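Sprung floor replaced in the main studio: what changes for company class and rehearsal

The main studio at Drornport Dance Theatre reopens in May with a new sprung floor, the first full replacement since the building was converted. Dancers, teachers and visiting companies will notice differences in how the floor responds, and the schedule for the first weeks has been adjusted to allow for them. This item sets out what was installed, how it should be used, and which dates in the spring program are affected.

The old floor was a basket-weave design: three layers of softwood battens laid crosswise, with a plywood deck on top. It had served well, but the battens had lost their spring along the mirror wall and in the upstage corner where the corps enters for most of the current repertory. A floor that is soft in one place and stiff in another is harder on the body than one that is evenly firm, since a dancer prepares each landing according to the last one. Teachers had been moving the petit allegro away from that corner for two seasons.

The replacement, supplied by Skandon, is a panel system. Each panel sits on closed-cell foam blocks fixed to its underside, and the panels lock together along the long edges. The joints are staggered so that no seam runs the full width of the room. There is a gap between the panels and the wall on all four sides, covered by a loose skirting that is fixed to the wall and not to the floor. Please do not push anything into this gap. The floor needs to move sideways by a small amount as the humidity changes, and a wedge of folded tape in the wrong place is enough to lift a joint.

On top of the panels is a gray vinyl dance surface in rolls, laid across the stage direction and taped at the seams. The finish is slightly faster than the old one. Dancers working in soft shoes should expect a little less grip in turns until the factory film has worn off, which the supplier puts at 60 hours of normal use. Company class will run on the new surface every morning for that period before any full run-throughs are scheduled on it. 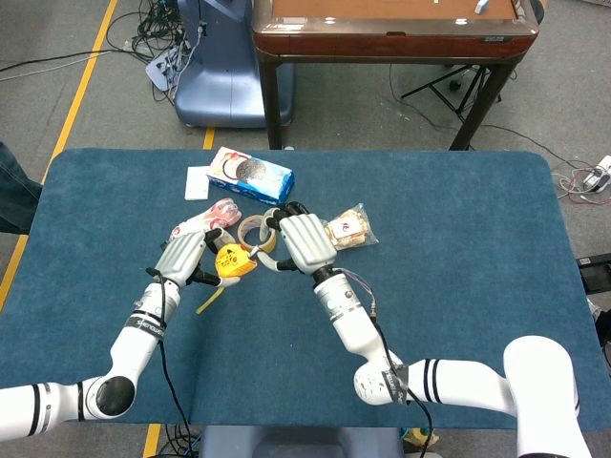
Rosin is no longer allowed in the main studio in any form. It builds up unevenly on vinyl, and the solvent needed to remove it shortens the life of the surface. A damp cloth and a shallow tray of water will be kept at each entrance for shoes. Pointe shoes that have been used with rosin elsewhere should be brushed and wiped before entering. The rosin box in Studio 2 stays where it is, as that floor is still wood.

Street shoes are also excluded, and this applies to accompanists, guests and anyone carrying equipment through the room. Overshoes are available in the rack outside the double doors. Character shoes are permitted if the heel caps are intact. Tap and flamenco classes move to Studio 2 permanently, and the evening timetable has been revised to match.

Marking tape needs some care. Only the low-tack vinyl tape held by stage management may be used, and all marks must come up at the end of the rehearsal period they belong to. Cloth tape leaves a residue that picks up dirt within a day or two. Stage management will keep a floor plan for each work in rehearsal, with marks measured from the center line and the downstage edge, so that they can be put back accurately when a piece returns. Choreographers who want permanent quarter marks can use the ones already set into the seam tape, which match the spacing on the main stage.

Scenery may be brought in if the load is spread. The limit for a rolling unit is printed on the notice by the loading door, and units on hard casters must travel on boards. The piano has been placed on caster cups in the downstage left corner and should not be moved without help from the technical department. The barres are now freestanding. They replace the wall-mounted set, which could not be kept without fixing brackets through the skirting.

The changeover has had some effect on the season. Rehearsals for Prilisska, the new one-act ballet by Pushpa Sachdeva, began in Studio 2 and will transfer once the 60 hours are complete. The work is made for 27 dancers and has only been rehearsed in sections so far, as Studio 2 is too narrow for the full group. The closing section, in which the whole cast crosses on two diagonals, will be set for the first time in the main studio. Sachdeva has asked for the transfer week to be used for spacing at half tempo before any of the jumps are done full out.

The premiere is unchanged. Prilisska will open the triple bill, followed by the revival of Güneş, a quartet danced by two alternating casts — the 4 dancers in each cast have now been posted on the call board. Güneş is performed barefoot. Both casts have already had a short session on the new vinyl, and the rehearsal director reports that the long slides in the second movement travel farther than they did on the old surface. The counts will stay the same, and the starting positions will be moved upstage to compensate. The touring floor will be checked against the studio surface before the first out-of-town performance, as the two rolls come from different batches.

Injury prevention has been planned along with the physiotherapy team. A change of floor, even to a better one, alters the work done by the calf and the small muscles of the foot, and soreness in the shins and arches is common in the early period. Jumping in company class will be limited for the first 7 days. Grand allegro returns after that in short sets, with the men's and women's groups taking equal rest. Dancers coming back from a lower-leg injury should speak with physiotherapy before taking class in the main studio, including those who have already been cleared for full work in Studio 2.

Cleaning has moved from evening to early morning. The surface is mopped with a neutral cleaner at a low dilution and needs to dry fully, so the room stays locked until 8:30 a.m. Dancers who warm up earlier can use Studio 2 or the gallery. Spills should be wiped up with plain water and reported to the stage door. Drinks other than water in a closed bottle are to be left outside.

Open rehearsals for Friends of the company resume with the second week of Prilisska calls. Seating will be on the raised platform along the back wall, which stands on the concrete subfloor and is separate from the sprung area — visitors will not need overshoes as long as they enter by the gallery stairs. Places are booked through the box office in the usual way. The adult beginner class remains in Studio 2 until the end of term and will move to the main studio when the new term starts.

Questions about use of the floor, including requests from visiting companies, should go to the technical department. Requests for changes to rehearsal space during the transfer week should go to the company manager by noon on the day before the call.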